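## 5. First backup (Prarkell box)

Do this before you load anything you care about. Checked 16 October 2007 against the September firmware, older ones have the menus in a diffrent order.

1. Power off. Plug the drive into port 2, not the front port.
2. Power on, wait for the steady green light.
3. Menu > Storage > Format. Name it something short. No spaces.
4. Set block size to 256. Default is wrong for big folders.
5. Pick your source folder, then **Run now**.

> **Caution:** Format wipes the drive. All of it. No undo.

Note: drives under 500 GB work but fill up fast. Tollau and Vasari drives both fine. Restrepo ones need thier own power brick, the port won't carry them.

If the light blinks amber, stop. Reseat the cable, go back to step 2. Still amber, try another cable before you blame the drive.

6. When it says Done, open the log and look for skipped files. Usually open documents. Close them, run again.
7. Eject from the menu. Don't just pull it.

Restore is section 6. Try it on one small folder first. Picture files are good for this, easy to see if they came back whole.

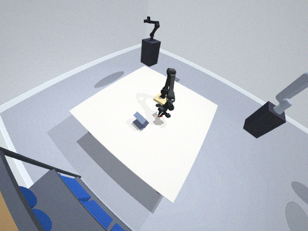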